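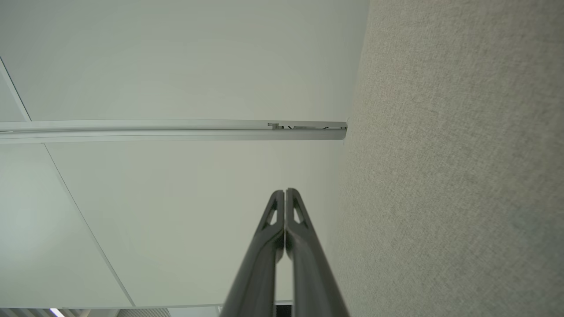

Honon is a fabric-faced wall panel for offices, meeting rooms, studios and training rooms. It is supplied ready covered and fixes over an existing plasterboard or masonry wall. The face is a textured fabric and is most often specified next to plain, pale ceilings, where the difference between the two surfaces is easy to read. Smooth off-white ceiling panels with thin grid lines between them sit well against it, and a ceiling rail can be stopped just before the fabric, so there is no need to notch the panel. The same approach suits most suspended ceilings already in Australian offices.

Product details

Product name: Honon wall panel
Supplied by: Curkix
Panel width: 1,000 mm
Panel height: 2,509 mm, trimmed on site
Joint between panels: 4 mm, open or closed with matching strip
Colours: 7
Use: internal walls, dry areas only
Fixing: concealed clips, or adhesive on sound painted plasterboard
Lead time: stocked colours leave the warehouse in the week of order. Other colours are made up as ordered and the date is given on the order confirmation.

What is in the pack

Panels are packed flat in pairs, face to face, with a paper sheet between them. Wall clips, panel clips and screws for plasterboard come in a separate bag taped inside the carton. Masonry plugs are not included. Edge trim and joint strip are ordered separately by the length. Each carton carries a batch number on the end label. Panels for one wall should come from one batch, so please order the full quantity at once, including an allowance for cut pieces.

Choosing a colour

Order samples before you order panels. A sample is a square of the finished board with one wrapped edge, and it should be looked at standing upright in the room where it will be used, with the lights on. Cool office lighting takes some of the warmth out of the beige and the rust. The two greys change less. Stock colours are Oat, Ash and Slate. Rust, Eucalypt, Navy and Beige are made to order.

The fabric has a direction. An arrow on the back of each panel shows which way is up, and all panels on a wall should be hung the same way. Offcuts used above doors must follow the arrow too, or they will look like a different shade from across the room.

Meeting the ceiling

Decide on the ceiling junction before the clips go up. There are three usual ways to do it.

Shadow gap. The panel stops a little short of the ceiling and the wall behind is painted dark. It hides small variations in level and is the easiest to cut.

Edge trim. A slim angle is fixed to the top of the wall and the panel is slid up behind it. Trim comes in white, mid grey and black. White is the closest match to most ceiling panels, though few ceilings are a pure white once they have been up for some years.

Tight fit. The panel is scribed to the ceiling. We only suggest a tight fit where the ceiling is new and level. Allow extra time and expect to lose a panel.

If the ceiling panels need to be lifted out for access to cables or ductwork, leave room at the wall for them to tilt. Panels cut hard against the perimeter tend to rub the top of the fabric whenever they are taken down. A shadow gap is the better choice in those rooms.

Tracks and rails that run across the ceiling towards the wall should finish clear of the fabric face. Where a rail must be carried through, for instance to reach a bracket on the structural wall, cut the panel before covering. We can do this at the factory from a dimensioned sketch. Cutting a slot on site leaves a raw fabric edge that cannot be wrapped neatly.

Fitting

Walls should be dry, flat and finished. Remove skirting if the panels are to run to the floor, or sit them on top of it. Stand the cartons in the room the day before so the boards can settle.

Mark a level line for the bottom row of clips and work up from it. Start with a full panel at the most visible end of the wall and put the cut panel in the corner furthest from the door. Cut from the back with a fine-toothed saw, leaving the fabric long, then fold it round and staple. Wear clean cotton gloves once the paper is off.

Light switches and power points need to be brought forward by a licensed electrician before the panels are fixed.

Care

Vacuum with a soft brush, working from the top down. Most dust collects along the upper edge, particularly under a shadow gap. Blot spills with a clean white cloth and plain water and leave to dry with the door open. Don't use bleach or a steam cleaner, and don't stick tape to the face. Pins can be used in moderation. A damaged panel can be lifted off its clips and replaced singly, but glued panels have to be cut away.

Related products

Utetti edge trim, for the top and sides of Honon panels
Mishra joint strip, in all the panel colours
Honon half-height panel, for use above benches and desks

Ordering

Panels are sold by the carton. Send us the wall length, the height at both ends and a note of any doors, windows or rails, and we will work out the cartons and trim. Delivery is to the kerb, and cartons need two people to carry. Returns are accepted on unopened cartons of stock colours only.

For cutting queries and made-to-order colours, contact Akash Sachdeva at the Curkix trade desk.

Page updated Wednesday, October 6, 2021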